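Looking After a Small Electric Cooking Pot

Posted 11/11/21 in Kitchen Tips

A small electric pot with a steel bowl and one knob on the front will do most of what a saucepan does, and it doesn't tie up the stove. 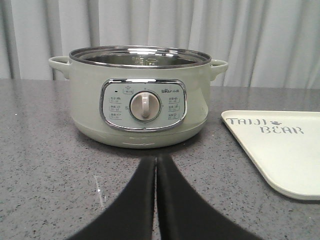 I have used one nearly every day since we moved to Sallside, where the kitchen came with two burners and very little counter. What follows is what I've learned about keeping one clean and getting decent food out of it.

Before first use

Wash the inside with warm water and dish soap, then wipe the steel with a paper towel and a few drops of cooking oil. New stainless steel often leaves a gray smear on the towel. Keep going with fresh towels until they come away clean, then wash again. Boil a bowl of plain water in it and pour that out.

Where to put it

Leave space on every side for the steam. If your counter runs under a window, tie the curtain back or pull it well clear while the pot is on. Cabinets right overhead are worse than curtains, as the steam will lift the finish over a winter or two. I slide mine forward to cook and push it back once it has cooled.

Run the cord behind the pot and never over the front of the counter. Plug it straight into the wall.

Learning the settings

If the labels are in a language you don't read, translate them once with your phone and write them on a card. Tape the card inside a cupboard door. Mine has been up since August and I still look at it.

Start on the lower end for anything with milk, oats or starch. Small pots heat fast at the bottom and the contents catch before the top is warm. Stir for the first few minutes – after that you can mostly leave it.

Noodles: boil the water first, then add them.
Soup: don't fill past two thirds.
Rice: rinse it well, use a little more water than you would on the stove, and let it sit for ten minutes with the power off.
Eggs: put them in cold water and start timing at the boil.

Cleaning

Turn it off, unplug it and let it cool. Check your booklet before any water goes near the outside. On most one-piece pots the base and the control panel must stay dry, so tip the pot away from the panel when you rinse.

For burned-on food, cover the patch with water, add 2 spoons of baking soda, simmer for a few minutes and leave it for 40 minutes. A wooden spatula will usually lift the rest. Steel wool scratches, and food sticks in the scratches the next time.

White, chalky spots come from hard water. We get a lot of them here, and my sister over in Timcombe gets none. Equal parts white vinegar and water, warmed and left to stand, will clear them. Rinse twice.

Wipe a painted outside with a damp cloth and a little soap. Go around the knob with a dry cotton swab. Grease collects there and makes it stiff to turn.

Putting it away

Dry the bowl fully and store it with the lid off or upside down. A closed lid holds in the smell of the last thing you cooked, and with curry that can last a week.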